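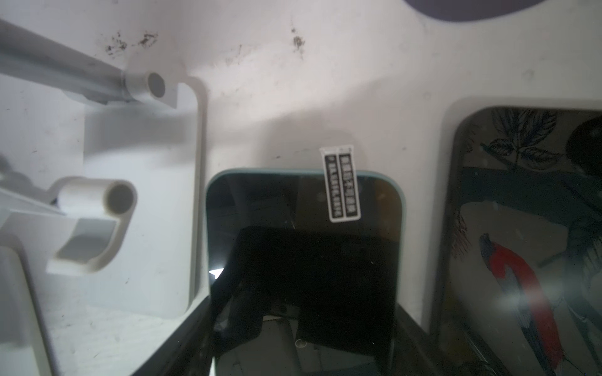

휴대전화는 세워 두어야 찾기 쉽다는 것이 트레버 르클레르의 생각이다. 눕혀 놓으면 까만 화면이 다 똑같아 보인다고 했다.

생활 > 정리 > 인터뷰
읽는 시간 2분

멜리나 소티로풀로스의 의견은 조금 다르다. 그는 탄틀리에서 전시용 휴대전화와 거치대를 관리한다. 보유한 기기는 72대다. "세우는 건 마지막 일입니다. 먼저 전부 눕혀 놓고 화면을 닦아요. 거치대도 그때 비웁니다." 닦는 데는 마른 천만 쓴다. 한 번 정리할 때 꺼내는 기기는 30대를 넘기지 않는다.

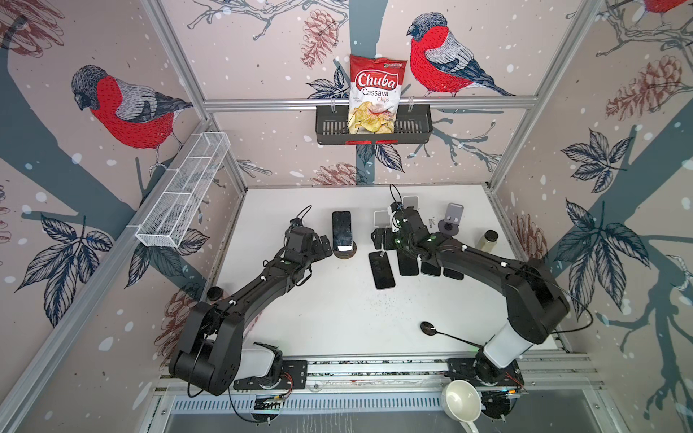 눕혀 놓은 휴대전화와 빈 거치대.

거치대는 모양을 맞추지 않았다. 둥근 받침도 있고 접이식도 있다. "접이식은 보관하기 좋은데 각도가 자꾸 내려가요. 둥근 받침은 자리를 차지하지만 덜 넘어집니다." 흰색 꽂이형은 때가 잘 탄다. 그는 1월에 흰 꽂이를 한꺼번에 닦았는데 모서리의 검은 얼룩은 끝내 남았다고 했다.

꼬리표에 대해서도 물었다. 소티로풀로스는 작은 흰 꼬리표를 선호한다. 큰 것은 세울 때 받침에 걸린다.
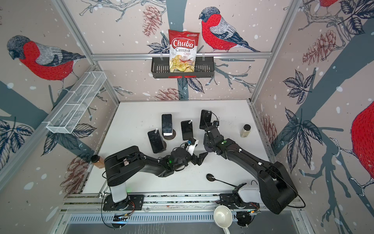 꼬리표가 떨어진 기기는 그날 세우지 않고 따로 둔다. 목록과 대조한 뒤 새로 단다. "급하다고 그냥 세워 두면 다음 사람이 어느 기기인지 모릅니다." 인드턴으로 보낼 거치대를 고르는 일은 아직 남아 있다. 그는 둥근 받침부터 보낼 생각이다.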